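We use cookies to give you the best experience on our site. Accept | Manage settings

Cups, trays and 3,188 tries: an afternoon with Nanami Okabe

412 shares | 9 comments

I'd pictured a lab with a keypad on the door. Nanami Okabe works in a former tile showroom behind the Plustico warehouse, and she answered the door in socks with a sandwich in her hand. "Come in, watch the cable," she said, and I stepped right on the cable.

Okabe runs data collection at Covik, where she and Abdelkrim Hajji spend their days steering a gripper by hand so that a learning system can copy what they do. Right now that means cups and a tray. Over and over (and over!). When I visited in February they had 3,188 recorded tries.

"People ask if it's boring," she told me. "Sure, for the first week. Then you start noticing your own hands. I always go for the rim. Abdelkrim goes for the body of the cup, and we argue about it at lunch."
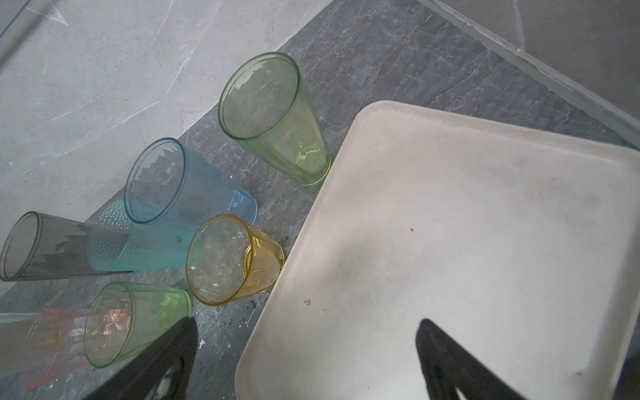
I asked why they don't just stand everything up in a nice row. Hajji laughed at me, kindly I think. "We did that last year! It got very good at nice rows," he said. "Then my kid knocked one over and the thing had no idea what it was looking at."

So now they mess things up on purpose. Each session lasts 30 minutes, and then they swap seats, mostly to save their wrists. See-through plastic is the hard part, Okabe says, what with the floor showing through it and the light bouncing off. She likes scuffed cups better than new ones and keeps turning down Hajji's offers to buy a fresh set.

What about the bad tries, the drops and the fumbles? They keep those too, with a label. Okabe threw out 317 of them early on and still winces about it. "I was being tidy," she said. "I'd like them back, please."

Next up is Minami, their name for the bowl-and-spoon set, and Hajji is already dreading the spoons. They let me have a turn before I left. It took me two goes to pick up one cup, and yes, both went in the file.

Get our stories in your inbox. Sign up for the newsletter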